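The toy library in Clerden lends to 239 families, up from 60 when Sarahí Barrera opened it in a former shoe shop. Membership costs £2 a month and covers up to 300 items, puzzles included.

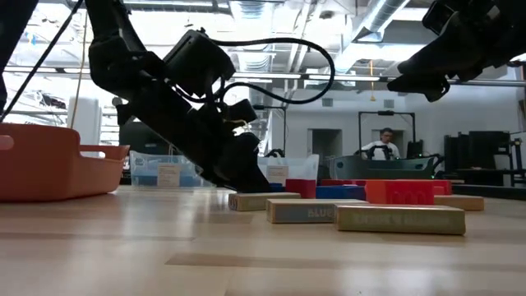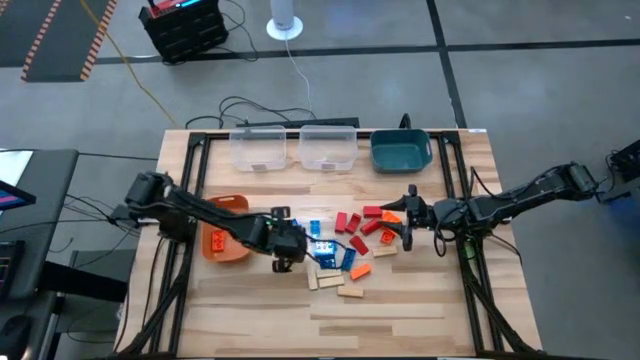 Building blocks on a wooden tabletop, with books alongside in the first picture.

Blocks go out most often, Barrera says, and come back short of a piece or two – parents usually post the strays through the door later. Kiprono Kinyua runs the Fonville branch, which opened in June and still needs shelving.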